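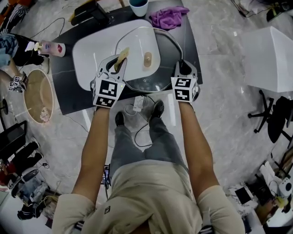 About Skilville

Skilville is a vocational school for commercial food service and institutional catering. It was founded in Dolan by Deirdre Fahy, who still directs the curriculum, and now operates from 2 sites, Dolan and Tuvell. Enrollment for the current year is 497.

Programs

The core certificate requires 37 weeks of attendance. It covers portion control, cold holding, allergen separation, labeling, and kitchen costing. Intake is in January. Applicants need a high school diploma or equivalent - work experience may be substituted with written approval from the program office.

The Tuvell site teaches the evening schedule only. Course content and assessment are identical at both sites.

Assessment

Each unit is graded by a written test and a practical. Practicals are marked by an instructor who did not teach the unit. A failed practical may be repeated once without charge.

Records

Student records are kept in Asau, our in-house register, which holds 3207 completed certificates. Employers may request verification with the graduate's signed consent. Diarmuid Dunne, registrar, handles these requests.

Last updated: 2020-07-16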